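参观Cloditz陶瓷厂开放日

一月去了一趟Cloditz。这是个不大的镇子，从火车站到厂门口步行要走一段上坡路，路边积雪还没化完。这家瓷砖厂每年冬天开放一次，平时不接待散客。报名要提前发邮件，厂里回信很快，信里附了一张地图和一页注意事项，主要是说不能穿凉鞋、车间里不能吃东西。

集合时间是上午9点，地点在旧门房。带队的是Roksolana Zinchenko，在厂里管釉料，干了很多年。我们这一组有13个人，多数是做装修和建材生意的，也有两个学设计的学生，还有从外地来的Noboru Kinoshita，他自己烧陶，一路上问题最多，问的也最细。

原料库

第一站是原料库。黏土、长石和石英砂分开堆在隔间里，隔间之间是半人高的水泥墙。Zinchenko说，厂里用的黏土有4种，其中一种来自Porus，颜色偏灰，烧出来反而比较白。雨季运来的土含水多，要先摊开晾，不能直接进球磨机。她抓了一把给大家传着摸，手感很细，捏紧之后能留下指纹。

球磨机在隔壁，声音很大，说话基本听不见，所以讲解都放在进门之前。浆料磨好以后过筛，再送去喷雾干燥塔，变成颗粒状的粉。粉的含水率每班要测几次，太干压出来容易掉角，太湿会粘模。墙上挂着手写的记录表，字迹不一，有几栏划掉重写过。

压制和干燥

压机车间比想象中干净。粉料进模，压头下来，出来的就是一块生坯，看上去已经很像成品，但用手一掰就断。有个学生真的掰了一块，工人没说什么，把碎块扔回了旁边的回料斗。Zinchenko说生坯的碎料都能回用，釉过的就麻烦一些，烧过的只能打碎了铺路。

压好的坯走辊道进干燥窑，出来以后马上施釉。厂里现在有两条施釉线，一条做单色，一条带喷墨，石纹和木纹都在喷墨线上做。石纹的图稿是扫描真石头得来的，一套图要备很多个不同的面，不然铺出来一眼就能看到重复。做建材的几位对这个很在意，说客户投诉最多的就是“花纹一样”。

窑炉

辊道窑是全厂最长的设备，我们沿着它从头走到尾。中段最热，温度在1,000度以上，具体数字每种产品不同，Zinchenko没有细说。窑身外面的保温做得不错，站在两步远的地方只觉得暖和。观察孔可以看，要戴墨镜，每人看几秒钟。里面一片橙色，砖的边缘几乎分辨不出来。

窑是不停的，过节也不停。停一次再升温要好几天，中间还容易伤辊棒。窑尾有个小桌子，值班的人在那里敲砖听声音，声音发闷的挑出来。Kinoshita也试着敲了几块，他说跟他平时听碗的办法差不多，只是砖的声音更短。

分选之后是包装，没什么特别的，纸箱、护角、打包带。色号印在箱子侧面，同一个型号不同批次会有色差，所以铺同一间房最好买同一色号，补货的时候也要拿旧箱子来对。

展厅

下午看展厅。展厅在办公楼一层，不算大，按用途分区：地面、墙面、室外。介绍产品的是Antonina Savchuk，她先讲规格，再讲防滑。防滑等级不是越高越好，表面越粗越难拖干净，厨房和浴室的选法就不一样。她还提醒，大理石纹的亮面砖在灯下好看，可是鞋印明显，门口最好换成哑光的。

灰色系是这几年卖得最多的。浅灰显得房间大，深灰耐脏，但是水渍会比较显眼。灰底的大理石纹处在中间，家里和办公室都有人用。

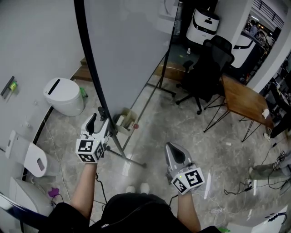
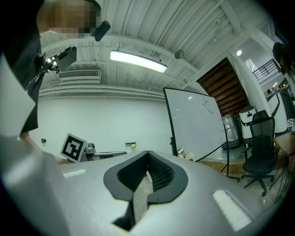 铺贴演示

展厅后面有个小院子，搭了棚，Yaroslav Melnychuk在那里演示铺贴。他先用长靠尺量地面，高的地方磨掉，低的地方补平，光这一步就用了很久。他说很多人舍不得在找平上花时间，后面用再好的胶也没用。

胶用齿形刮板刮，方向要一致，不能画圈，画圈会把空气困在里面。大砖的背面也要薄薄刮一层。放下去以后轻轻推动，把胶的条纹压倒，再用橡皮锤敲平。他当场掀起一块给大家看背面，胶铺得很满，只有一个角上缺了指甲大的一点。

缝宽是问得最多的问题。Melnychuk的意见是室内留两毫米，再窄就不好填，热胀冷缩也没有余地。有人问能不能无缝铺，他说不能，所谓无缝只是缝很窄。填缝剂要等胶干透再填，冬天室内不开暖气的话，要多等一天。填缝的颜色他一般选比砖稍深的，浅色的用不了多久就会发黄。

切割用的是手推刀，划一道再压断，声音很脆。L形的缺口要用角磨机，先在转角处打孔，不打孔容易裂到头。

买砖和回程

厂里有个小卖部，卖等外品和尾货，价格便宜不少，但数量零碎，适合铺阳台或者做桌面。我挑了几块哑光的灰砖，准备回去垫花盆。等外品不退不换，要自己在灯下看清楚有没有针孔和缺釉。付款可以刷卡，收据要另外开口要。

午饭是在厂食堂吃的，汤不错，面包要早点去拿，晚了就只剩边角。食堂的Yevdokiia Kuzmenko说下午四点以后还有茶，可惜我们要赶车，没有喝上。

交通方面，从车站走到厂里大约20分钟，上坡，带行李的话建议坐公交。下午的车班次少，回程最好先查好时间。想报名的人可以在秋天给厂里写信，名额按收到邮件的先后排，带孩子的要在信里写明，窑炉车间不让太小的孩子进。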